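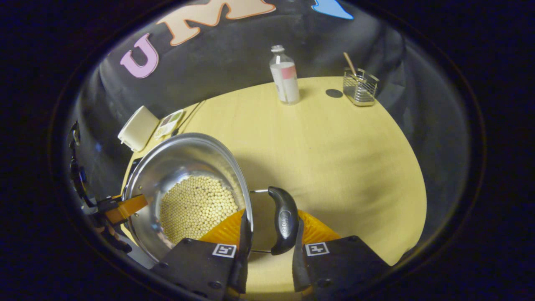

*A steel pot on a round yellow table.*

# Enduvell

Enduvell is a table of household measures taken from handwritten recipe notebooks in Lutasville and Praltora. When a recipe says "a small pot of beans" or "one coffee bowl of flour", the table gives you the word as it was written, the dish it was used for, and a value in milliliters if we could find one.

I started it for my own use, while I was typing recipes for the Bezerra archive. Other people at the archive asked for the file, so I put it here with some explanation.

## What is in the folder

- `measures.csv` — the main table, one row for each use of a measure
- `spellings.csv` — different spellings that go back to the same word
- `notebooks.csv` — short information on the 70 notebooks
- `notes/` — my comments on difficult words, in plain text

The files are UTF-8 and the separator is a semicolon. Please check this before you open them in a spreadsheet, because the notebooks use commas inside the measures and I kept them.

## Columns in `measures.csv`

| Column | Meaning |
|---|---|
| `notebook` | code of the notebook, same as in `notebooks.csv` |
| `page` | page number, empty if the page has none |
| `as_written` | the measure, letter by letter |
| `base_word` | the form used in `spellings.csv` |
| `food` | what is measured |
| `state` | `dry`, `soaked`, `ground`, `liquid` or `unknown` |
| `ml` | volume in milliliters, may be empty |
| `trust` | a number from 1 to 5 |

The `state` column was added later than the others. Beans caused the problem. A bowl of dry beans and a bowl of soaked beans are the same volume but not at all the same amount of food, and many writers do not say which one they mean. If the next step of the recipe is "leave in water overnight", I wrote `dry`. If there was no sign in the text, I wrote `unknown` and did not guess.

## How the values were made

A value with `trust` of 5 comes from a notebook where the writer gives the measure in metric units too. With 4, another notebook from the same household gives it. A 3 means the value comes from the same street or village. Values of 2 and 1 are calculated from the other ingredients in the recipe, and for serious work I would leave them out.

Heaped and level measures are kept apart only when the notebook does it. The word "good", as in "a good cup", is kept in `as_written` and has no effect on `ml`.

## Known problems

- Praltora has fewer sweet recipes than Lutasville, so the sugar measures are mostly from one town.
- The same hand sometimes uses "pot" for a measure and for the thing you cook in. I read each case again, but some mistakes surely stay.
- Notebook codes beginning with `B` were changed in August. The old codes are in `notes/old_codes.txt`.
- Water stains made some fractions hard to read. One half and one quarter are easy to confuse in these hands.

## Use

You may use and change the tables freely for any purpose, if you name Enduvell and the Bezerra archive. The notebooks themselves belong to the families and their pages are not included.

If you find an error, please send the notebook code and the page together with the correction — without the page I can not find the line again.

Last change to the tables: 2025-02-27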